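Illdale Romance Reviews – FAQ

Updated 2/6/25

Do you take review requests?
Yes, but slowly. 113 books in the pile right now. Send the blurb first, not the whole book.

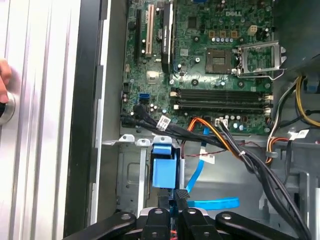 Inside the Dell.

What do you read?
Contemporary, historical, small town. No cliffhangers pls. Novellas fine if over 200 pages.
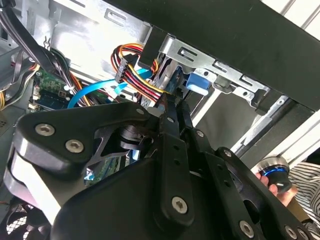
How do ratings work?
Out of 5. A DNF gets no rating, just a short note.

Can I quote a review?
Sure – up to 300 words, with a link back.
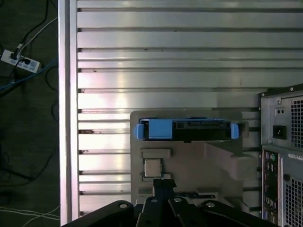 Will you finish the Rikberg series?
Book two is next. Then the Cortés duet, definately.

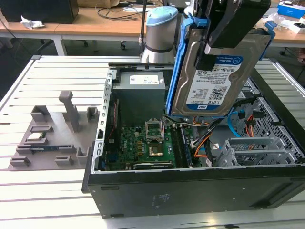
Guest reviews open again in June. Pick any romance, tell us what worked for you, no spoilers past the halfway point. Keep your own copy of the file – on a spare drive, like the one in the blue caddy, or wherever. Cloren Press titles go to the front of teh line.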